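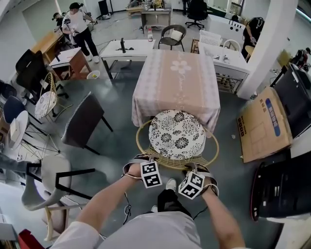

One customer told us she had given up on finding anyone who would take on a single cane chair, and that most places wanted a full set or nothing.

About us > Todside > Who we are

Todside supplies and repairs rattan and wicker seating for homes, cafés and waiting rooms. We opened in July with 2 benches and now keep 71 chairs in stock, round and square, with or without arms. Cushions are made to measure and the covers come in plain cream or floral prints. Single chairs are welcome. Tables and desks go through our sister shop, Kuscombe.

Shares 259 | Comments 2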